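# Lindance: tabletop sorting arm

README and data notes for the Lindance bench build, Nellton shared workshop, Jidivthorpe.

Last revised 6 May 2023.

## What is in the repository

Lindance is a single-arm setup for picking small stationery and hardware items off a table and dropping them into bins. It was put together in the workshop over two winters, mostly with second-hand parts. The repository holds the control code, the mounting drawings and the recordings made so far.

- `control/` arm and gripper driver, start and stop scripts
- `mounts/` drawings for the table plate and the camera bracket
- `episodes/` the recordings, one folder each
- `zapata/` the logging tool, kept here as a copy so the versions match
- `notes/` bench diary, not tidied

Zapata is our own logger. It started as a separate project and still has its own issue list. Report logging faults there and everything else here.

## Setting up

Bolt the table plate down before the arm goes on. The plate has slots as well as holes, so it can be shifted a little after the bolts are in, and it should be tightened fully once the arm is square to the table edge.

Run `control/check.sh` with the arm parked. It opens and closes the gripper 3 times and prints the readings. If the two closed readings differ by more than the limit in `control/limits.txt`, check the linkage screws first. They work slack with use. A drop of threadlock helps, but leave it overnight.

The gripper cable needs a free loop. If it is pulled tight the connector backs out during wrist turns, and the log fills with dropped packets. We lost most of a September session to this before finding the cause.

Set the bin positions in `control/table.yaml`. Measurements are in millimetres from the front left corner of the table plate. Bins get moved by anyone who needs the bench, so measure again each time you start.

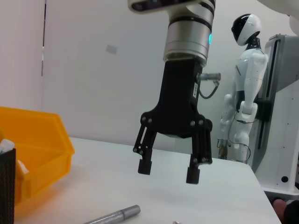 *Gripper open over the table, yellow bin to the left, marker pen in front.*

Marker pens are the item we have recorded most. They roll, and the cap and the barrel are often different widths, so the fingers close unevenly if the grip point falls across the join. The present code aims for the middle of the barrel. It does badly with pens lying close to the table edge, where the arm has to reach at a poor angle.

## The recordings

There are 1,456 episodes. Each one covers a single attempt at a single item and stops after 60 seconds whether or not the item has been moved. An episode folder contains:

- `video.mp4` from the wrist camera
- `joints.csv` joint angles and gripper width
- `meta.json` item name, operator initials, result

The result field is typed in by the operator. It can be `placed`, `dropped`, `missed` or `void`. Void means something went wrong that had nothing to do with the grip, such as a stopped driver. Void episodes have been left in, so filter them out before training.

All the recordings were made by 2 operators, and their habits show. One comes straight down on the item, the other comes in from the side and corrects late. Split by operator if this matters for your use.

## Known problems

- Pale items on the white table are hard to pick out in the video. Exposure is fixed and was set for darker items.
- Gripper width drifts over a long session. Rerun the check script after a break.
- Background changes between sessions. The bench is shared and other work goes on behind it.
- Hands and sleeves appear in some episodes. Faces should not. Tell us the folder name if you find one and it will be removed.

## Using the data

Free for teaching, hobby and research use. Please credit the Lindance build and keep this file with any copy. Drawings are under the same terms. The arm's own firmware is not included.

Maintained by Etelka Pálfi.

**3 comments**

**benchrat**: Does the check script need the camera plugged in? Mine hangs.

**Etelka Pálfi**: It shouldn't. Pull the latest version, there was a leftover camera call in it.

**tomfw**: Threadlock tip worked on my linkage, thanks. Any plans for a dark table mat?

60 shares

Contact the maintainer | © Lindance, Jidivthorpe | Back to top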